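Home | Guides | News | About | Contact

Filed under: Politics explained, Voting from abroad

How to register as an overseas voter

If you live outside the country and want to vote in the November parliamentary election, you have to be on the overseas list. Being on the regular list at home does not put you on it. You can do everything by mail or at a consulate.

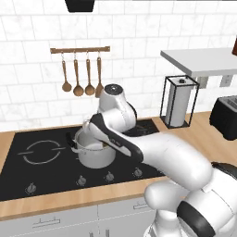 Naledi Mahlangu
Elections editor

Check your status first. Call the Dirkberg election office and ask whether your name is already on the overseas list. If you voted from abroad last time, it should have carried over, but addresses are often out of date and the ballot goes to whatever address is on file.

Step 1. Get the form. You need Form 5, the overseas application. Consulates keep paper copies. The form for students away from home looks similar and is the wrong one.

Step 2. Fill in your last home address. This decides which district you vote in. Use the last place you were legally registered, even if you only lived there a few months. People who left Zumville before the district lines were redrawn should write the old street address and let the office assign the new district.

Step 3. Add a copy of your passport. The photo page is enough. It must be valid on election day – an expired passport will get the application sent back.

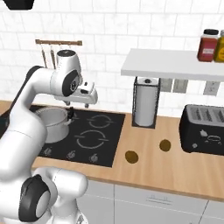 Step 4. Sign in ink and send it. The office must have the form in hand by 15 August 2017. A postmark does not count. If mail is slow where you live, take the form to the consulate and ask for a stamped receipt.

Step 5. Wait for the confirmation letter. It gives your voter number and your district. Check the spelling of your name against your passport and report mistakes in writing.

If you are turned down, the letter must give the reason. You can appeal to the district court, and there is no fee. Attach the letter and a copy of your form.

Married couples need to send 2 separate forms, though both can go in one envelope – just make sure each has its own passport copy.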